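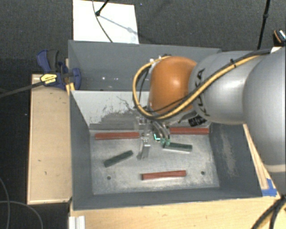
Callell Workshop

2022-08-22

Gallery: sorting blocks and trays

Blocks in a gray metal tray, three reddish-brown wooden ones and two dark green. The brown ones lie level, two of them toward the back wall and one near the front. The floor of the tray has picked up a fair number of smudges and scuffs.

We cut the first blocks in January from leftover stock in the Gosling building. The full set is 38 pieces, kept on the shelf by the door. Please put them back by color.

The trays are painted sheet metal with sloped sides. Wipe the floor with a dry cloth, no cleaner. Spare trays can be borrowed for up to 30 days.

More galleries: Tosalus storage shelves (16 pictures), Gosling bench tops, Jondent offcuts.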